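Minutes, Lerkach House kitchen meeting
2019-08-04
By Taner Ersoy

Present: me (minutes, and biscuits), Bendik Wikström in the chair, and most of the first floor. Apologies from the Viklund end of the corridor, who had a train to catch.

We met in the kitchen so that everyone could look at the worktop while we argued about it. Last time's minutes were agreed, once I'd corrected the bit where I had Bendik voting twice.

1. Sink and worktop
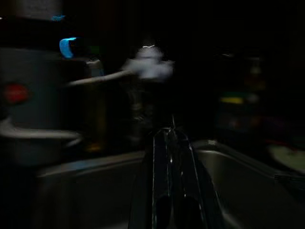
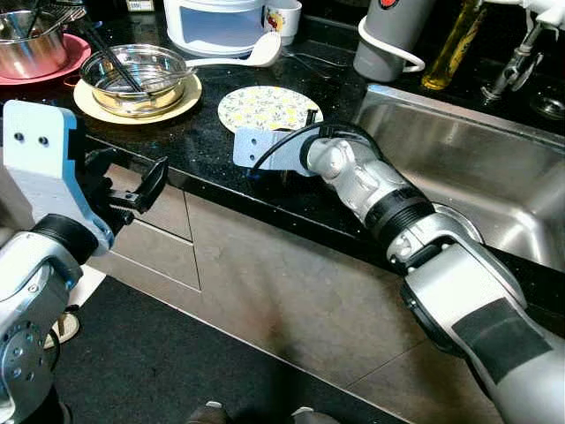

The flowery plate, and the steel bowl on its saucer with the chopsticks still in.
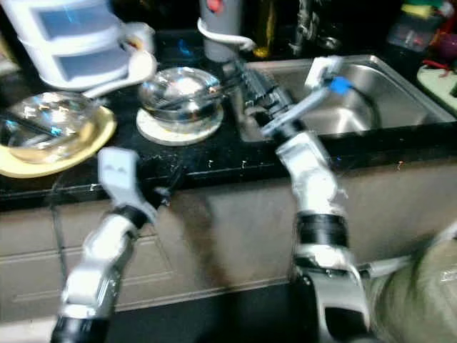
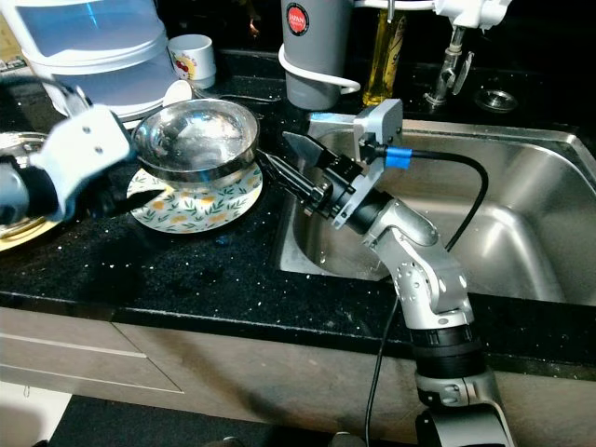

Saucepan on the leafy plate, oil and the JAPAN canister at the back.

Bendik opened by saying he likes the habit of standing every bowl and pan on a plate, and he'd like it written down as a house rule. I said I'd never noticed it was a habit! Then we all talked at once for a while. The case for it is that the granite stays clean and you can carry the lot to the table in one go. The case against is that you end up washing twice as much, and whoever is on the evening turn gets the worst of it. We agreed to keep doing it for anything with food in, and to stop doing it for clean things.

Chopsticks and spoons go back in the drawer at the end of the evening, please. I was asked to put that in strongly, so consider it strong.

The back of the worktop took up far too long. Oil can stay out, everyone uses it. Dry food goes in the cupboard unless it's being used that day. Cups live on the shelf (yes, including favourites).

2. Light over the sink

Still too dim after supper. Budow quoted us 215 for a new fitting in February and we dithered, so I'm to ring them and see if the price stands. If it's gone up we'll look at a stick-on one and try again in the autumn.

3. Kitty

We have 11 left in the tin, and washing-up liquid to buy out of it. Bendik proposed that everybody puts in 15 by the next meeting. Agreed, with some groaning. The bigger pot for the new cooker stays where it is until it reaches 2000, and no, it can't be borrowed for a barbecue.

4. Rota

Mornings and evenings swap over from next week. The Pedow cousins are staying for a fortnight and have offered to take a turn each, which was gratefully accepted before they could change their minds.

5. Any other business

Somebody has my good tea towel, the striped one. I'd like it back.

Next meeting same place, after supper. Bendik is bringing the biscuits.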